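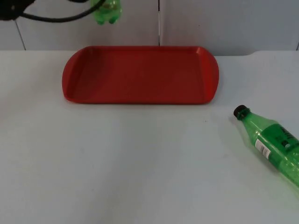 Figure 7-1. Bottle held above the tray, second bottle lying on the table.

7. Recovering from a stop with a bottle in the gripper

This section applies to the Vumedix tray-loading cell when the controller reports fault 1339 (grip force outside limits during transfer). The arm stops where it is and the gripper stays closed. A bottle may be left hanging over the tray or over bare table.

CAUTION: Do not reach under a held bottle. The gripper keeps its grip only while it has power. Pressing the emergency stop cuts power to the fingers after a short delay, and the bottle will drop.

CAUTION: Treat any bottle of carbonated drink that has fallen as being under pressure. Do not open it at the cell.

7.1 Releasing the held bottle

1. Leave the emergency stop alone unless a person is in danger. Press HOLD on the pendant.
2. Write down the fault number and the grip force shown on the status page. Both values are cleared at reset.
3. Set the speed override to its lowest value and select JOG, tool frame.
4. Lower the arm straight down until the base of the bottle touches the tray or the table. Do not jog sideways while the bottle is below the height of the tray rim.
5. Select OPEN - SLOW. Wait for the fingers to come to a full stop.
6. Raise the arm 100 mm before making any other move.

Note: If step 5 gives no movement, the finger drive has tripped. Do not pull on the bottle. Go to section 9, Manual finger release.

7.2 Clearing and resetting the table

1. Turn the key switch to MANUAL and remove the key. Keep it with you while your hands are inside the cell.
2. Pick up any bottle lying on its side. Check the cap and the base. Set aside a bottle that is dented or leaking.
3. Wipe up liquid and let the table dry. A wet tray slides during placing and can bring the same fault back.
4. Push the tray to the rear of the table with its long side parallel to the back edge. 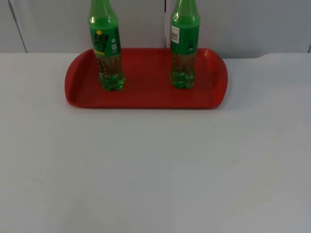

5. Stand the bottles on the floor of the tray, clear of the rim. A bottle with part of its base on the rim leans, and the next grip will be off center.
6. Leave enough room between bottles for the open fingers. Turn the labels any way you like; the standard program does not read them.

7.3 Checking the fingers before restart

1. Leave the key switch in MANUAL. Jog the arm to the CHECK position, low over the open part of the table and away from the tray.
2. Open the wrist camera view on the pendant. 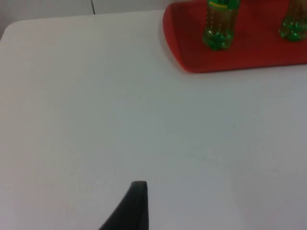
3. Look at the finger surfaces for cuts, sticky residue or a loose pad. Residue is the usual cause of a repeat fault - clean with a damp cloth, never with solvent.
4. Run GRIP TEST with no bottle in place. The force reading must return to zero when the fingers open.
5. Leave the cell, return the key to AUTO and press RESET, then START. Watch the first full transfer from outside the cell.

If fault 1339 returns on the first transfer, take the cell out of service and send the values from 7.1, step 2, to Soledad Sepúlveda at Nornen Service.

Revised 2020-06-10

This site uses cookies to remember your language and manual version. Accept | Settings

Contact Nornen Service | © Nornen, Grelstead | Back to top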